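Why Is an Apple Red? And What's the Little Dent on Top?

Jellbridge Kids - Food Corner
by Tala Mansour

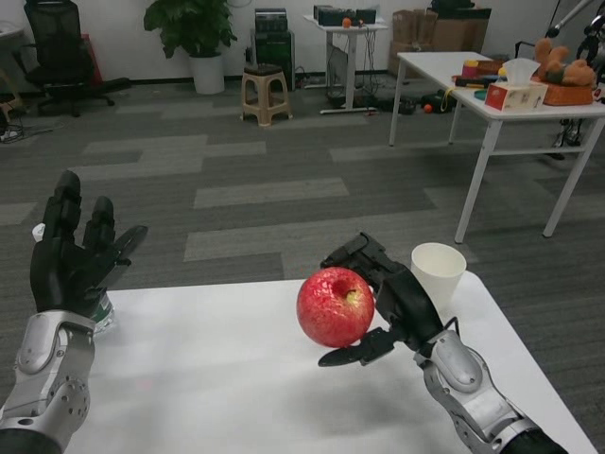 A red apple with its short brown stem pointing up.

Got an apple? Go get one. Any color is fine but red is best for this page.

OK. Look at the top first.

The stem
That little brown stick is the stem. It used to hold the apple on the tree. Water and sugar came in through it, all summer long - kind of like a straw. When the apple is ripe the stem lets go of the branch pretty easily. Farmers lift and twist. Pop, off it comes.

The dent
The stem sits in a dip. Why a dip? The apple swells up as it grows, but the part right by the stem doesn't swell as much. So the rest puffs up around it. Like a cushion with a button in the middle.

Skin near the dip can be a bit yellow or green. Less sun gets in there. Which brings us to...

The red
Baby apples are green. Nearly all of them! The red comes later, from stuff in the skin called anthocyanin (say it: an-tho-SY-a-nin). Sunlight and cool nights help the skin make more of it. Sometimes a leaf sits on an apple for weeks and leaves a pale leaf shape behind. Look for one next time your at the store.

Some kinds stay green even when they are ripe. Granny Smith does. Still an apple, still good, just more sour.

The tiny speckles
See the little light dots on the skin? Those have a name too - lenticels. They are tiny openings. Air goes in and out through them. Yes, an apple kind of breathes, even after it's picked! It uses up a bit of its sugar that way, and slowly gets soft. Put it in the fridge and it all goes slower.

The shine
Apples make there own wax. Really. It keeps the water inside. Rub one on your sleeve and it gets shinier. Stores sometimes add a bit more wax, the kind that's OK to eat. Wash it first anyway.

Why does it float?
Lots of air inside. Drop an apple in a bowl of water and see. Then try a grape. Then a potato (ask first).

Try this
You need: one apple, a grown-up with a knife, a paper cup, some lemon juice.
Get the grown-up to cut two slices. Squeeze lemon juice in the cup and dip one slice. Leave the other one plain. Wait 8 minutes and look, then wait an hour and look again. Which one is browner? Draw them both.

Rekha Bangera's class at Hoswood tried it and wants to know if orange juice works too. Send us your drawings before the end of July and we'll put up 6 of them.

Next time: bananas, and why they get spots.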